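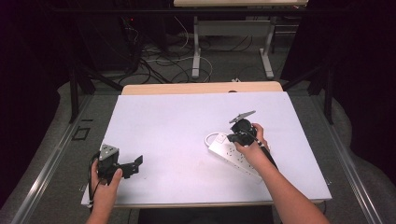
Tallska is a small language and homework school above the bakery on Grellness Road, and if you have ever waited at the number 8 bus stop on a weekday afternoon you have probably heard us through the windows. We teach English, Spanish, Greek and Polish to children and adults, and we help with schoolwork in most subjects up to the age of sixteen. People tend to find us through a neighbour or a cousin, and quite a few of our evening students first came up the stairs to collect a child and ended up staying for a class of their own.

## How we began

The school was started by Leire Alcaraz and Kyriaki Rallis, who met while teaching at a much larger college in Trukstead and used to share a lift home. Somewhere on those drives they began grumbling about class sizes, then about textbooks, and by the following summer they were looking at rooms to rent. The first one had no heating to speak of and a carpet that Kyriaki still talks about. They had 13 pupils that first term, nearly all of them children, and lessons were held in coats until the spring.

We moved to our present home when the upholsterer retired, and it has suited us very well. There are four teaching rooms, a kitchen that is always busier than it ought to be, and a long landing where parents can sit with a cup of tea. The big room at the front is called Kourkoulas, after the street in Athens where Kyriaki grew up, and new pupils are usually taught to spell it before they are taught anything else!

## What our lessons are like

We keep groups to 8 or fewer, and we like people to be talking within the first five minutes. For beginners that may only mean saying what they had for breakfast, but it does mean that nobody spends a whole month filling in verb tables before they hear their own voice. There is grammar too, of course. Przemysław Pietrzak, who looks after Polish and also our maths help, is very fond of grammar and will happily stay behind to go through the seven cases again with anyone who asks (bring a biscuit).

Homework club runs from half past three until six, Monday to Thursday in term time. Izzati Hutapea leads it, and children can come for as much or as little of it as they need. They bring whatever the school has set, we find them a seat, and there is fruit and toast at half past four. We don't do the work for them, though we have been asked, and very charmingly too.

Adult classes are in the evenings, with a conversation hour on Saturday mornings that is open to everyone at any level. You don't have to book for that one. It wanders a good deal – last month the Spanish table got as far as how to prune a lemon tree and never came back.

## Our library

We are rather proud of the library, which has grown to 1000 books and takes up most of the landing wall. Erlinda Manalastas runs the front desk and the lending, and she remembers who has what without looking it up. Picture books and easy readers are on the lower shelves, novels higher up, and dictionaries live in the kitchen for reasons that made sense at the time. Pupils and their families may borrow three at once. Donations are welcome, particularly Greek children's books, as ours are getting very worn.

## Coming to see us

The door is at 61 Grellness Road, to the left of the bakery, and the bell needs a firm push. Your first lesson is free, for children and adults alike, and we are glad to have a chat beforehand about which group might suit. There are two flights of stairs and no lift, so if that is difficult please tell Erlinda, who can arrange lessons in the ground floor room at the back. Term dates and fees are kept on their own pages.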